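**Notes on setting up one simulated arm cell, in posts.** Cell name is Huanca. One arm, one stand, one toilet.
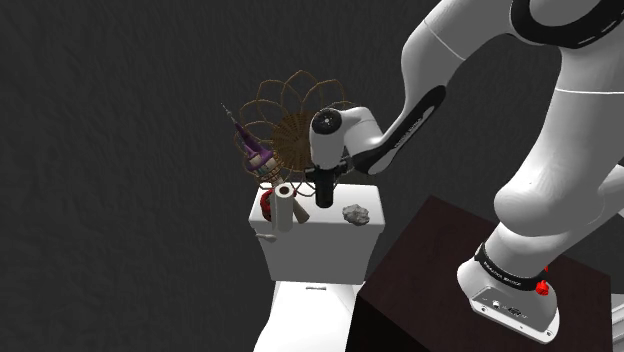 *Huanca in the simulator: gripper over the tank lid, fingers closed, nothing held.*

**1/** This thread covers how the cell is configured, what I check each morning and what I had to repair in April. It's all simulation. There is no grease in this thread, but there is a fair amount of maintenance.

**2/** Layout first. The arm base sits on the dark brown stand, and the stand is beside the toilet bowl. The work surface is the tank lid. All object poses are stored relative to the lid, not the world origin. If the toilet moves, the objects go with it and the stand doesn't.

**3/** That last part matters. In the old file the stand was parented to the toilet. Someone nudged the toilet to test reach, the stand followed, and the reach test passed every time. The someone was me.

**4/** Base mount: fixed joint, stand top to base flange. No compliance. I tried a soft mount to mimic a wobbly cabinet and got a slow drift at the wrist that took two days to trace. The soft mount is out of the config and will stay out.

**5/** Objects on the lid right now: a paper towel roll standing up, a gray rock, a tan stick-shaped thing leaning on the roll, a red object toward the back, a purple pointed one, and the wicker decoration. The rock is the easy grasp. The wicker is the problem.

**6/** Wicker collision mesh. The asset came in with 1,435 convex pieces after decomposition. Contact solve time went through the roof whenever anything touched the lower part, where the curved strands make a sort of cage.

**7/** Fix: capsules along the strands of the cage, one flat disc for the dense woven center, nothing at all for the loose curls at the ends. The curls are visual only. The gripper can pass through them and I have accepted this.

**8/** Don't use a single hull for the wicker. A hull fills the cage solid, and anything sitting inside the strands gets thrown out on the first step. The purple object left the room at speed.

**9/** Settling. After a reset the objects drop from 2 mm above their saved poses and the sim runs with the arm locked until every body is asleep. If one is still awake after 4 seconds, the reset is rejected and logged with the object's name.

**10/** The towel roll used to be the top name in that log. Its collision cylinder was slightly tall for the visual mesh and the bottom face intersected the lid. Shortened the cylinder, moved the center of mass down a little, and it has been quiet.

**11/** The leaning stick depends on friction against the roll. Too low and it slides flat. Too high and it sticks to the roll when the roll is lifted. I tune this pair by hand. There is no global friction value that suits both this and the rock.

**12/** Home pose. The gripper points straight down above the lid, and the descent starts from there. The wrist must be vertical before the descent is allowed. I check the tool axis against lid normal, and if the error is over tolerance the controller holds and reports.

**13/** Gripper: two states at the start of an episode, open or closed, set explicitly. Never inherit it from the previous run. Kotix (our job runner) reuses processes, and a leftover finger command will survive a reset if you let it.

**14/** Symptom of the above: fingers closed at home, the planner assumes open, the arm descends and pushes the rock sideways across the lid. It reads like a bad grasp policy. It's a stale register. Check this before you retrain anything.

**15/** Daily check, Monday included:
- load the cell, confirm stand top and base flange are coincident
- reset 30 times, read the rejection log
- run the empty descent and compare joint traces with the stored ones
- open and close the fingers at home

**16/** The empty descent is the one worth keeping if you only keep one. Same start, same target, no contact. Any change in the trace means the arm model, the gains or the timestep has changed. So far it has caught one of each.

**17/** The April repair. The forearm started clipping the stand on low approaches with no collision reported. Cause: the exclusion list. The base and the stand were excluded from each other, correctly, but the entry matched by name prefix and took the whole arm with it.

**18/** Replaced prefix matching with explicit link pairs. The list is longer and uglier now. Despina Đorđević reviewed it and found two more pairs that had no reason to be there – both left over from Hekico, the previous cell, which had a different stand.

**19/** Side effect of the repair: some stored trajectories now fail. They always went through the stand, and we just weren't told. I deleted them and did not try to patch them.

**20/** Lighting is soft and even with faint shadows. I leave it alone during mechanical work. If you change lights and contacts in the same commit you will not know which one moved your success rate.

**21/** The wall has no collision. The arm can't reach it with the current joint limits, so it costs nothing. If you widen the limits, give it a plane first.

**22/** Timestep question from a reply: yes, I tried doubling it. Rock fine, roll fine, wicker cage starts to buzz. Put it back the same afternoon.

**23/** Open items: the capsule at the base of the wicker still overlaps its neighbor by a hair, and the stick needs a better inertia tensor than the default box. Also the flush lever is fused to the tank mesh. If someone wants it to be a joint, tell me before I freeze the asset.

**24/** Config and the capsule script go up under the Huanca folder once the overlap is fixed. The exclusion list is there already – read it before copying it.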